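Where Did My Show Go? A Student Project on Streaming Catalogs by Country
Final report, 8/27/21

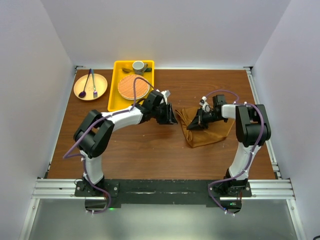
Väisänen thinks I should have picked one country and stuck with it, and told me so in the comments on my first draft: a title that vanishes in one place and turns up in another is two separate licensing deals, so why treat it as one story? Fair point, and I went back and forth on it for most of the summer. In the end I kept all the countries in (sorry!) but I now count every title once per country, which made the tables longer and a lot easier to read.

So, the question. If you hear about a show from a cousin abroad, what are the odds you can watch it at home on the service you already pay for? I picked two services, Flelik and Fiter, and made a list of 308 titles, mostly drama series and nature documentaries, plus a handful of cooking shows I threw in for my own enjoyment. Then I looked each one up in the public catalogs for seven countries. I did the first round in December and the second this summer.

The lookups were the boring part, and they ate way more time than I planned for. Fiter has a nice search page that works without an account, so that went fast. Flelik hides a title completely if it isn't licensed where you are, and its help pages send you to a chat window that closes itself after a few minutes. I ended up using the press listings for Flelik, and those run behind the real catalog. A few of my "missing" titles may have been there the whole time. I marked those in yellow in the spreadsheet and left them out of the totals.

Between the two rounds I logged 984 changes, counting every time a title showed up, left, or lost a season in one country. I didn't expect the season thing at all! One detective series on Fiter had seasons one, two and four in the summer round, with season three just gone. I had been calling that "available" in December, and I had to go back and redo a whole column with a new label, "partly there."

Documentaries moved around the most. My guess is that they're sold in shorter deals, but I couldn't find contract lengths anywhere, so please read that as a guess. The older dramas hardly budged. Subtitles were a mess too (I found shows listed in a country with no subtitles in its main language), and if I did this over I'd track them from day one.

I also sent a short survey to 50 students in my program. Most of the people who answered said they give up after checking one service. Several said they use Trunditz, the site that tells you where a title is streaming, and I tried it against my own list. It did well on Fiter and pretty badly on Flelik, and it didn't know about missing seasons. Still faster than my spreadsheet, I'll admit.

One thing I left out on purpose is VPNs. Lots of people in the survey brought them up, but the rules are different on each service and I didn't want to test anything on my roommate's account (it's her password, and she likes it working).

The spreadsheet has a tab for each country and one for the survey answers. The yellow cells still need checking, and I'll get to the Flelik ones first.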